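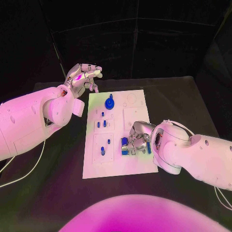
The board and both arms under the pink lights, July.

Hi all — progress report number three on the good practice work, and I'm going to write it the way I'd tell it to you over coffee, as you said last time that you liked it better that way.

Quick reminder of what you're paying for. The Fladby grant covers a short, usable rulebook for benches where a two-armed robot does handling tasks with small parts. We already have the big safety standards on the shelf, and we follow them. What we don't have is the everyday layer: how a session gets started, what gets written down, who can change what, when you stop. Every bench at Skitar has been doing that by habit, and the habits don't match.

So, where are we? The draft now has 46 rules, down from 76 in the spring. I'm really happy about that! A lot of the old ones were the same rule said three ways (we had four separate entries on cable checks, all from different people, all slightly grumpy). I merged them, read the result out loud to the bench crew, and cut whatever made them groan.

We've been trying the draft out on the peg board work. It's a good test bed, with small blue pieces, two hands that can end up over the same board, and plenty of chances for a sloppy setup to spoil a day's records. By the end of July we had 373 sessions logged under the draft rules, and every one has a filled-in start sheet. Not every one has a filled-in end sheet, and I'll get to that.

The rules that are working well:

Lighting gets written down before the first move. We run under colored light on purpose, and it used to be that you'd open an old session and have no idea which setting it was. Now there's a line for it at the top of the sheet, plus a line for "changed during session," and people do fill it in.

One hand works, the other waits. For single-piece tasks the waiting hand stays open, palm down and clear of the piece being handled.

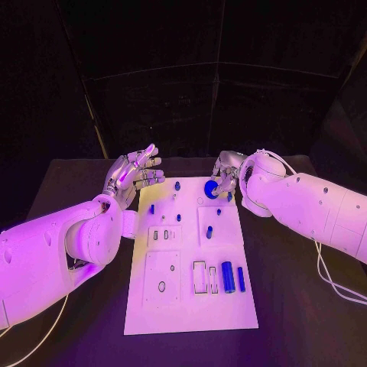
I was worried this one would feel fussy, but the operators took to it right away and a couple of them asked for it to be stricter. We're leaving it alone for now. There are two-handed tasks coming in the fall and I'd like to see those before I tighten anything.

Cables get looked at before power-up, along the whole length and with the arms in their start position. This replaced the four grumpy entries. It takes a minute or so and it's the rule I'd keep if you made me throw out all the others.

Now for the less cheerful part. The end sheet is too long. I wrote it, so that's on me. It asks for the position of every loose piece on the board at shutdown, and at the end of a long afternoon people skip it or scribble "same as before." I've got a shorter version with 5 lines on it and we'll switch over next month. If the return rate doesn't go up I'll move the whole thing into the start sheet for the next session, where somebody has to look at the board anyway.

The other sticking point is the stop rule. The draft says anyone in the room can call a stop, and everybody agrees with that, but it doesn't say who gets to call the restart. Sperling (they're reviewing the draft for us, as you know) flagged it in their first round of comments, and they're right. My current wording is that the person who called the stop has to be the one who clears it, unless they've handed that over out loud. I'd like your opinion on this before it goes into the next version — it sounds simple until there's a shift change in the middle.

Money is fine. We've spent a little less than planned on review time and a little more on printing, mainly laminated cards for the benches. I'd like to move what's left of the travel line over to a second review round with Sperling, and I'll need an okay from you for that.

Next up: the shorter end sheet, the restart wording, and a trial at the Rerkix site, where they've agreed to run the draft on one bench with their own operators and no help from me. I'll send their marked-up copy along with mine in the next report.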